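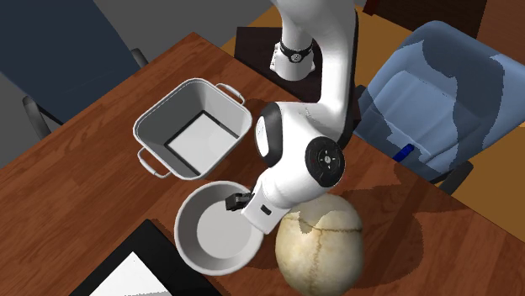

4. Checking the bowl pick in the simulator

Merodmont bench arm – home and shared workshop build guide
October, by the Plistthorpe workshop build group
Reading time: 2 min

Do this section before you power the real arm. You need the table model from section 3 and the Gristach scene file, with the arm base set at the far edge of the table. Any recent laptop will run it, though the fan may get noisy.

4.1 Open the scene file and press Reset. Wait until the objects have settled on the table before you touch the sliders.

4.2 Check that the base sits square to the table edge. If it is twisted, go back to 3.6 and re-enter the base angle. Don't correct it by turning the first joint. The error will follow you into every saved position.

4.3 Set the speed slider to its slowest mark. Bring the gripper over the round white bowl with the fingers pointing down and stop just above the rim. Save this position as HOVER.

Note: The square grey pot is close to the bowl, with only a narrow strip of wood between them. Watch its wire handles when you swing the arm across. If the pot moves at all, press Reset and start again from 4.1.

4.4 Open the gripper fully, then lower it until one finger is inside the rim and the other is outside. Save this as GRASP. Don't let either finger touch the table.

4.5 Close the gripper in small steps. Stop at the first contact reading, then add two more steps. Any more than that and the bowl tends to jump out sideways in the simulator.

4.6 Raise the arm straight up by 56 mm and hold. The bowl should hang without sliding. If it slips, lower it, open the gripper and repeat 4.5 with one extra step.

4.7 Run the whole sequence from HOVER at least two times without changing anything. Then save the program and write down the file name – the simulator overwrites unnamed programs when it closes.

Caution: The large cream dome beside the bowl is treated as a solid obstacle. The forearm passes over it at HOVER, so don't drop the elbow to gain reach. On the real bench, keep that side clear to the same height.

Caution: A program that works here has not been tested on your arm. Keep one hand on the stop button for the first real run and leave the speed at its slowest mark.

4.8 If you are using the Ikeda controller board, set the message delay to 500 ms before exporting. Other boards can stay on the default. Export the program to the memory card and go on to section 5, Wiring the stop button.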